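June 15, 2023

I finally picked up my grandmother's ring from the jeweler, and I can't stop looking at my own hand! Typing this is taking twice as long as it should.

The ring is a thin yellow gold band with an oval opal, and she wore it through every dinner, garden and bus ride I can remember. By the time it came to me, two of the prongs were worn nearly flat and the band was two sizes too small. It sat in a drawer until March, when I got up the nerve to take it to Sang-wook Won at Byun. He looked at it under the loupe for ages and then told me all the things I'd been doing wrong with opals (no ultrasonic cleaner, ever, and please stop storing it next to the radiator).

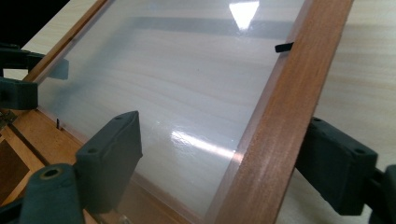

Frosted sheet in a reddish-brown wood frame.

We talked about swapping the opal for something tougher. Sapphire came up, and so did a pretty gray spinel. But it's her stone, scratches and all, so he rebuilt the prongs, added a bit of gold at the back of the band to size it up, and gave the opal a very light polish. The whole thing came to 353 dollars, and I'd have happily paid more.

The color is what gets me. I had remembered it as milky with some green, and there's orange in there too – a little streak that shows up when I tilt my hand toward the window. Did she know about that? She must have.

He also talked me into wearing it on my right hand, where it gets knocked less. So far I've taken it off for dishes, gardening and one very sticky batch of bread dough. My sister wants to bring him her garnet earrings next, and I've already offered to drive.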